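Costoreck – Tampo de mesa Gulora, azul claro

O tampo Gulora é uma superfície lisa e mate, feita para mesas compridas de trabalho ou de estudo. A cor é um azul claro, calmo, que combina bem com tijolo à vista e com móveis brancos. Muitos clientes o colocam ao longo de uma parede e deixam no fundo um candeeiro e umas flores artificiais.

Para a limpeza do dia a dia basta um pano macio, passado sem muita força. O pano pode ser um pouco húmido, mas não molhado. Não use esponja abrasiva nem produtos com álcool.

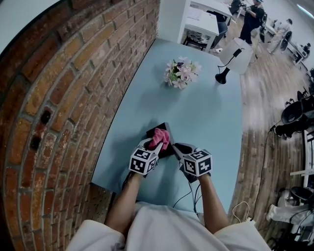 Depois de limpar, espere 10 minutos antes de pôr papel ou tecidos claros em cima. Objetos quentes pedem sempre uma base – a garantia de 7 anos não cobre marcas de calor.

Para paredes curvas fazemos o corte à medida, a partir de um molde em cartão que o cliente nos envia. Este serviço demora três semanas e não tem devolução.

Preço: 495 €, sem pernas
Pernas compatíveis: Sketero e Thân (vendidas à parte)
Entrega: terça-feira, de manhã
Amostra de cor: grátis, a pedido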